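Exención ritual de Todovico

La exención ritual de Todovico es una figura jurídica de ámbito municipal que permite a las comunidades religiosas inscritas servir bebidas fermentadas en sus ceremonias sin la licencia exigida a los establecimientos abiertos al público. Se aplica en el término de Todovico y en la pedanía de Sudia, y está regulada en el artículo 14 de la ordenanza de consumo.

Antecedentes

La ordenanza original prohibía servir alcohol en cualquier local de reunión que careciera de licencia, sin distinguir entre usos comerciales y de culto. Las parroquias no solían ser objeto de inspección, pero la norma tampoco las excluía. La cuestión se planteó cuando la comunidad de Dogbe, que emplea cerveza de mijo en sus ritos de cosecha, recibió una sanción por servirla en su sala de oración. La comunidad recurrió y alegó un trato desigual respecto a los demás cultos.

El juzgado anuló la sanción por falta de motivación, aunque no entró a valorar si la bebida formaba parte esencial del rito. El ayuntamiento optó entonces por modificar la ordenanza.

Requisitos

Para acogerse a la exención, la comunidad debe figurar en el registro de entidades religiosas y acreditar una actividad continuada de al menos 2 años. La solicitud incluye una memoria del rito, el plano del local y el calendario de celebraciones, con un máximo de 12 al año. El ayuntamiento dispone de 90 días para resolver — el silencio se entiende desestimatorio.

La exención no ampara la venta, el servicio a menores ni el consumo fuera del recinto. Los refrescos y demás bebidas sin alcohol quedan fuera de la ordenanza y no requieren trámite alguno.

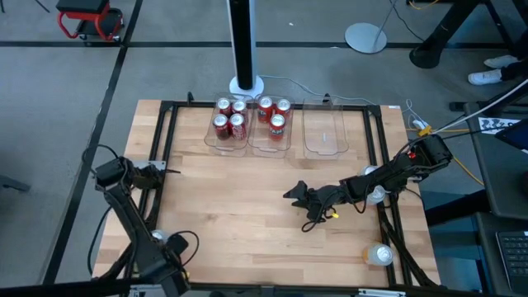
Latas rojas de refresco en recipientes de plástico transparente.

El caso Stivell

La Hermandad de Stivell solicitó la exención poco después de su entrada en vigor. Sus estatutos describían la sidra como «alimento del espíritu» y preveían reuniones semanales. El ayuntamiento denegó la petición al entender que la actividad era la de un club social. El juzgado confirmó la denegación: consideró que el examen no recaía sobre la sinceridad de las creencias, materia ajena a la administración, y que bastaba comprobar que el número de reuniones superaba el límite fijado y que se cobraba entrada.

Críticas

Algunos juristas locales objetan que exigir una memoria del rito obliga a funcionarios municipales a valorar asuntos doctrinales. También se ha discutido el límite anual, que perjudica a los cultos con celebraciones frecuentes — una reforma presentada en noviembre proponía suprimirlo, pero no llegó a votarse.

Véase también

Libertad de culto
Licencia de actividad
Silencio administrativo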